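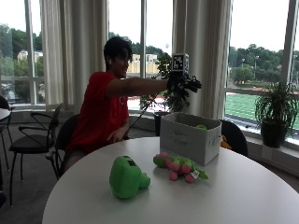
Products > Event tools > Follard

Filed under: Conference coverage, Team reporting
Reading time: 2 min

Follard, shared notebook for conference teams

Follard is a notebook for teams who go to a conference and must report to colleagues and clients who stayed in the office. Each person writes notes on the phone during the talk. The editor, who can be at the venue or at home, sees all notes in one list and makes from them the daily report.

We at Amaral made the first version for our own use. We were sending people to marketing and health events every spring, and in the evening the notes were in emails, in paper notebooks, in chat messages. The report for the client was ready when the client had already read the same news in other places. Now we sell Follard to agencies, research departments and in-house brand teams.

How the notes work

A note in Follard is short. It has a session title, the name of the speaker, the text, and one label which the team chooses before the event. You can set up to 14 labels. In our experience, less is better, and most teams stay with five or six.

Notes are saved on the phone first and go to the server when there is a connection. In a full hall the network is often slow, so please do not close the application before the small arrow next to the note has changed to a check mark. Photos of slides can be added to any note, but they are sent only on wireless network unless you change this in Settings.

If two people are in the same session, Follard puts their notes side by side. It does not merge them. We tried the automatic merge in an old version and editors did not like it – they wanted to see who had heard what.

The daily report

The editor picks notes, puts them in order and writes the text between. There are templates for a one-page summary, a longer dispatch and a slide deck. Quotations stay connected to the original note, so a colleague who checks the text can open the note and see who wrote it and at what hour.

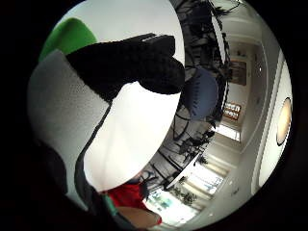 Page last changed: Jul 26, 2024

Reports can be exported to the usual document formats or sent by email directly to a client list. The email has your logo and your colors. Our name is not in it.

Plans

The Team plan is for up to 40 people at one event. It includes all templates, and the notes stay available for one year after the event closes. The Desk plan is for companies who cover many events and want one archive for all of them, with search by speaker, label and session. Our own archive holds notes from over 700 sessions and the search is still quick.

Both plans can be used with Gelto, our program importer, which reads the public schedule of an event and creates the list of sessions. Gelto is included in Desk and is an extra in Team. When the organizer moves a session to another room, the change is shown in Follard after the next import – please start the import again each morning.

Connection to Jerkport

If your company uses Jerkport for client files, finished reports can be placed there automatically. Only the finished report is sent, never the raw notes. The setup needs an administrator account on both sides. A new version of this connection, with separate folders for each client, is planned for September.

Training and questions

New customers receive one online training, in English or Portuguese, given by Gervásio Prado. He will ask you for the program of your next event, so that the exercise is done with real sessions. For prices, please write to us with the number of people and the number of events per year.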